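Film and Television Publicity, Week 2
Handout: How a showbiz story gets made
Tutor: Raimonds Jankauskaitė

Welcome back, everyone, and welcome properly to those of you who joined after the timetable muddle. Last week we got as far as the press kit and then ran out of time, which was my fault for going on about premieres, so I'll pick up where we left off and try to be good.

Where the story comes from

Most celebrity news starts in a very ordinary place. A film has a release date, the distributor has a publicist, and the publicist has a list of small things that might be made to sound interesting. Our running case this term is Pirport, the romantic drama from Sikano, which is due out in May. I've picked it partly because the plot is simple enough to explain in a sentence (two former singing partners are made to share a stage again) and partly because I rather enjoyed reading the cuttings.

The first Pirport release was 849 words long. That is far too long! By the time it had been through the entertainment desks it had shrunk to a headline, a quote from the leading lady and a line about the weather on set. Have a look at your copy and mark which sentences survived. You'll find, I think, that they are nearly all about feelings, and hardly any are about the film itself.

The question headline

You will have noticed how many showbiz headlines ask "Why did she...?" or "Are they...?" The question lets a website hint at a quarrel or a romance without having to stand behind it. Sometimes the answer in the article is perfectly dull: the actress had a cold, or they both got the giggles. I don't want us to be too sniffy about this. Readers know the game quite well, and a good many of them enjoy it for what it is, much as my mother did with her magazines. All the same, when you write your own you must be able to answer the question you ask, and the answer should come before the third paragraph.

The loveteam and its followers

Pairing two stars over several films is an old studio habit, and it works best where the fans feel they have a share in it. Wragg, the fan site we'll be reading in the seminar, prints its own interviews, argues with reviewers and keeps a very thorough diary of who sat beside whom. Please read it kindly. These are people who know the films far better than I do, and there is some lovely writing in among the capital letters.

One thing to watch for is how a quote travels. The publicist gives it to one outlet, Wragg copies it with a comment, a radio programme reads out the comment, and by the weekend the comment has become something the star is supposed to have said. We traced one of these in class last year and it took us the whole two hours, with a break for tea. 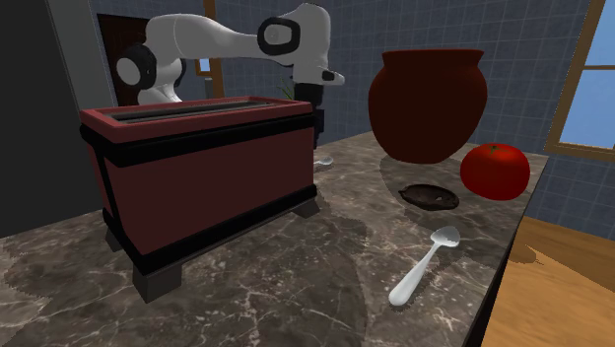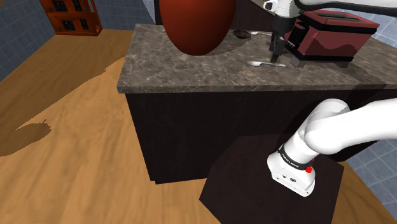
For the seminar

Read the six cuttings in the Caltovo folder before you come. Caltovo was a television serial, so the stories run on week after week and you can see the publicity department getting tired towards the end, poor things. For each cutting, jot down who is quoted, who is only described, and whether anyone has plainly been paid to be cheerful.

Then write a short news item of your own on Pirport, using only what is in the press kit. Give it two headlines, one as a question and one as a plain statement, and be ready to say which you'd click on. You're welcome to work in pairs if you'd like the company.

Printed copies are in the tray outside my room. If the tray is empty, knock, and if I don't answer, knock again a bit louder, as I may have my headphones on.

Next time: the television interview, and what to do when a guest has been told not to talk about the one thing everybody wants to hear.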